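Pallis project, bench notebook
February 1, 2021
Reading time: 7 min
Print | E-mail

Continued from the last entry. The clock problem is not solved but it is smaller, I write about it at the end.

Purpose of the session: to record demonstrations by hand for the packing task, with the Tudon gripper, and to decide if the protocol is good enough to give to the other operators in March. I was the operator for all of it. I recorded 12 demonstrations. Two of them I would throw away today, and one I am not sure about, see below.

Setup. The same table as before, the white board flat on top, the blue box on the left end. Recording with Wesero, old configuration file, except that I changed the wrist stream to 60 frames per second. Before, it was half of this, and in the fast closing of the fingers we had only a few usable frames. The files are now bigger, naturally. I did not change the exposure. I wanted to, but when I change two things at once I do not know later which one made the difference.

Calibration before the start: residual was a little higher than I like on the first try. I cleaned the lens with the soft cloth and repeated, then it was normal. Please do the same before you blame the software. I lost almost a full morning once because I did not.

How I hold the tool. I try now to keep the elbow away from the body and let the forearm carry the weight. If I work from the wrist only, the motion is nice to look at but the arm on the other side cannot follow it, because its last joint gets to the limit. In replay this shows as a stop of a moment and then a jump. When I remember about the elbow, the jump does not come. The operator has to learn a slightly wrong way of moving, and this must be said clearly in the instructions. At present the instructions say only "move naturally", and this is exactly what makes bad data for us.

Speed. I tried slow, normal and what I call kitchen speed, meaning how I would put things away at home. Slow is not better. With slow motion I make many small corrections without noticing, and the model learns the corrections. The normal speed gave the cleanest path. Kitchen speed is acceptable in free space but near the box it is too fast, and the closing of the fingers and the lifting become one event. For training we need them as two events. So: normal speed, and a short rest with closed fingers before the lift. I count "one" in my head.

The left hand. We discussed this already and did not agree. My opinion after today is that the left hand should be allowed to hold the box, at the rim, and do nothing else. Without it the box moves when I touch it with the fingers of the tool, and then I follow the box with the tool, and the demonstration is about a moving box. The robot will have the second arm anyway, so somebody or something can hold the rim. But the left hand must arrive at the rim before the right side begins its approach, and stay until the tool is back over the free part of the board. In demonstration 4 I took the left hand away too early (I wanted to scratch my nose). This is one of the two to throw away.

The return position. After each demonstration I bring the tool up and to the far right, over the corner of the board, and wait there. It gives a clear end for the cutting script, and the arm has space. I am satisfied with this position. The only negative point is the cable, which pulls a little on the wrist when I am there, so the last part of the path is bent. If the cable was longer by a hand it would be fine. 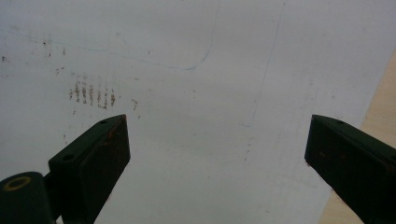 From the head camera: 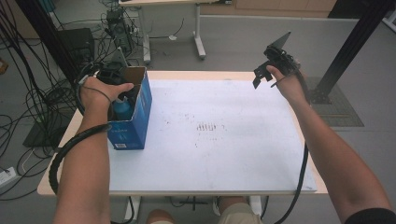 Marks on the board. I should have written about this weeks ago. The board is not clean anymore, there are brown streaks and specks and some pale blue pen lines, and the tracking has started to like them. On an empty white surface it had few features and it was drifting. With the brown streaks in view it has something strong to hold, and the drift is much less. This sounds good, but I am worried. If the policy network also learns that the streaks are a reference for the position, then with a new board or another table everything is shifted and we will search for the reason for a long time.

I made a small test. Same recorded motion, two versions: one as recorded, and one where I masked the streaks in the wrist stream with flat gray. The estimated path of the tool was different between the two, mostly in the height. Not terrible, but I could see it with the eyes on the plot. So the marks do matter for tracking. If they matter for the policy I do not know yet, this needs a proper training run with each version.

Options, as I see them:

- Clean the board with alcohol and accept the drift.
- Leave the marks as they are, and buy a second board with different marks, and change between them.
- Print a random pattern sheet and put it near the table but outside of the working area, so the tracking has features and the policy does not see them so close.

I prefer the third, but the wrist camera looks mainly down when the tool is low, and then the pattern outside is not visible. Maybe the second is more honest work. Until we decide, please do not clean the board! I want all demonstrations of this set with the same surface.

Fingers. I check the contact faces before each set and again after. They have orange-brown smudges, on the left one more than on the right one. I have not found out what it is. I did not wipe them for the same reason as the board, I did not want a difference in the middle of the set. For the next set we can wipe both, and write it in the log. The screws I checked with the small key, no play. The gap sensor reads correctly at open and at closed. In the middle it has the same small error as always, and the correction table in Wesero takes care of it.

Frame count. The longest demonstration has 3,077 frames in the wrist stream and the shortest has 1,653. This is too much variation for one and the same task. The long one is demonstration 9, where I hesitated above the box and opened the fingers twice. I noticed it while doing it, and I continued, because I wanted to see if the cutting script can handle it. It cannot. It took the first opening as the release and put the segment border there, so what comes after is labeled as return motion. Demonstration 9 is the second one to throw away, or better, to keep in a separate folder as a test case for the script.

The one I am not sure about is number 11. The approach is good, the rest before lifting is good, but on the way back my forearm passed in front of the view for a short time. The path is continuous, there is no loss of tracking in the log. I will keep it for now with a flag "arm in view". If you train with it and something looks strange, take it out first.

Replay on the arm. I replayed demonstrations 2, 3 and 7 through Hailu, without objects, at a quarter of the speed, with my hand on the stop button. Number 2 and 3 ran without problem. Number 7 stopped with a joint speed warning near the rim of the box. I looked at the data and it is my wrist again: I turned the tool quickly to get the lower jaw free from the flap. A person does this without thinking. For the arm it is a big movement of three joints. I could filter it out, but I think it is better to teach the operator to lift first and turn after. I made demonstration 12 in this way and I expect it to replay well. I did not have time to try it.

One more thing about the flaps. When they are open they stand in different positions each time, and in some of the demonstrations the tool touches one of them. I considered taping them down to the outside. Against it: the real boxes will not have tape. For the moment I leave them open and free, and I write in the log when there was contact.

Clock offset. With the new frame rate the difference between the wrist stream and the head stream is more stable than before, it does not grow during the recording. But it starts at a different value each time I restart Wesero. So the offset must be measured for each session and not taken from the configuration file. My method is to tap the board once with closed fingers at the beginning. The tap is easy to find in both streams. I did it in all of the demonstrations except the first, where I forgot. For the first one I used the value from the second, there was no restart between them.

To do, for me:
- replay number 12 at quarter speed, then at half
- move number 9 to the test folder and write a note inside for the cutting script
- train once with masked streaks and once without, same seed
- ask for a longer cable
- rewrite the operator instructions: elbow, rest before lift, lift first and turn after, left hand at the rim, tap at the start

To do, for whoever uses the table next: leave the box at the left end, do not clean the board, and if you restart Wesero write the time in the log. The gripper is on its charger in the second drawer. The strap is set for my hand, so please make it fit yours and do not play without it. The raw files are already copied, the local copy can be deleted when the disk gets full.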